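Briltport wrist camera and gripper comparison
Data card and notes, second release

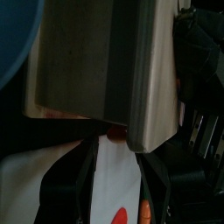
Briltport is a set of 1460 short episodes recorded while we compared two pairs of fingers and two wrist camera mounts on the same arm. It was collected at the Lanonby lab by Tiruwork Moges and Heiðrún Gunnlaugsson. The first release was for internal use only and had different file names. If you have a copy of it, please delete it and start over with this one.

What was compared

Fingers. The short pair is stiff and closes parallel. The long pair tapers toward the tip and flexes a little under load. Both were printed in house from the same material. In the metadata they are called short and long.

Camera mounts. The Overo mount sits close to the palm and looks almost straight down the fingers. The Omerović mount is set further back and tilted, so more of the table is in view but the fingertips are smaller. The same camera was moved between the two mounts.

Controller. Everything was driven by one position controller. We tried a force limited one for 40 episodes in March and stopped, as it needed retuning each time the fingers were changed. Those episodes are in the folder named extra and are not part of the 1460.

Tasks

Every episode is one attempt at picking up a household item and placing it somewhere else on the work surface. Items were moved by hand between attempts. We did not measure their start positions. The operator gets one try at the grasp and one retry. After that the episode is closed and marked as a failure.

Clutter was left in on purpose. Large items often stand close to the gripper and block much of the wrist view, and small ones can be partly hidden under or behind them. If your method needs a clear view of the target for the whole reach, filter on the field target_visible first.

Files

Each episode has its own folder:

wrist.mp4, the wrist camera video
joints.csv, joint positions and commanded positions
grip.csv, finger opening and motor current
meta.json, settings and labels

Video and joint logs are on the same clock. The grip log is written by a separate process and can lag by a frame or two. We have not corrected this in the files. The script align_grip.py shifts it using the first close command, and that has been good enough for our own training runs.

Fields in meta.json

finger_type: short or long
mount: overo or omerovic (no accent in the field, some loaders failed on it)
operator: a or b
light: normal or dim
target_visible: all, part or none
outcome: success, retry_success or fail
note: free text, often empty

Labels

The operator set the outcome right after the attempt. The other person later watched the video and set target_visible without looking at the outcome. We disagreed most on the difference between part and none, mainly in dim episodes. When in doubt we chose part.

An attempt counts as a success if the item was released within the target zone and stayed there. Items that rolled out after release are failures, even when the grasp itself was fine. There is usually a note in that case.

Known problems

In 139 episodes the exposure was left on automatic. Brightness jumps when a pale item fills the view, and dark parts of the arm lose most of their detail. These are listed in auto_exposure.txt. Heiðrún trains with them included, Tiruwork leaves them out, and we have not settled which is better.

The Overo mount worked loose during one session. The view drifts slowly to one side over 14 episodes. They are kept, with the note "mount slip". Don't use them for calibration.

Black fingers against black arm housings are hard to segment in dim light. Our masks in the masks folder are rough along the finger edges and should not be used as ground truth. A lighter finger material would have helped, and we plan to try one.

The long fingers were replaced once after a tip cracked. The new pair is from the same print file but closes slightly tighter, so a zero reading in grip.csv does not mean quite the same gap before and after the swap. The date of the swap is in CHANGES.

Suggested split

Use split.json. It keeps whole sessions together, so that clutter from one layout does not turn up in both training and test. A random split by episode gives higher scores, and we don't consider those comparable.

What this set is not good for

There is no external camera and no depth. There is one arm and only two operators, both right-handed. Results on finger type should not be read as a general finding about finger length, as stiffness and tip shape changed at the same time.

Reporting errors

Open an issue with the episode folder name and the time in the video. For wrong labels, say which field and what you think it should be. Fixes go into the next release and are listed in CHANGES.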